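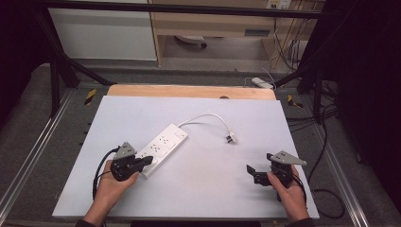 About Zallby

Zallby rents and repairs used office furniture in Rellemmont. We started with one delivery van and a pile of desks bought from an insurance office that was closing its upstairs floor. Marisa Valentini, who bought the desks, had planned to sell them all within a month. Half of them went out on rental instead, and the business has been mostly rental ever since.

12 Shares

Today we keep 849 desks and tables, plus chairs, filing cabinets, room dividers and lamps. Most of our customers are small offices with fewer than ten people. We also supply tax preparers who need extra seats from January to April, and schools that are waiting on new classrooms.

The shop and warehouse are on Grasso Street, in the former Esumetti shoe factory. We moved there when the first building ran out of room. The loading dock is at the back, and customers picking up their own orders should use that entrance. The showroom in front has 205 chairs on the floor, and you can sit in any of them for as long as you like.

Renting

The shortest rental is two weeks. Delivery, setup and pickup are included inside the city limits. Outside the city we charge by the mile. If you rent a piece for a full year, you can buy it at the end for the price on the tag, less half of what you have paid.

Repairs

We replace casters, gas lifts, drawer slides, locks and seat fabric. Bring the piece in and we will give you a price before we start. We do not refinish antiques. For keys, we need the number stamped on the face of the lock.

Selling to us

We buy desks and chairs in lots of six or more. Send photos and rough measurements, and tell us if the building has a freight elevator. We pay by check on the day of pickup.

Hours

The showroom is open 9 to 5:30 and closed on Sunday. The repair counter stops taking work at 4. In July we close at 3, and deliveries go out in the mornings only.

3 Comments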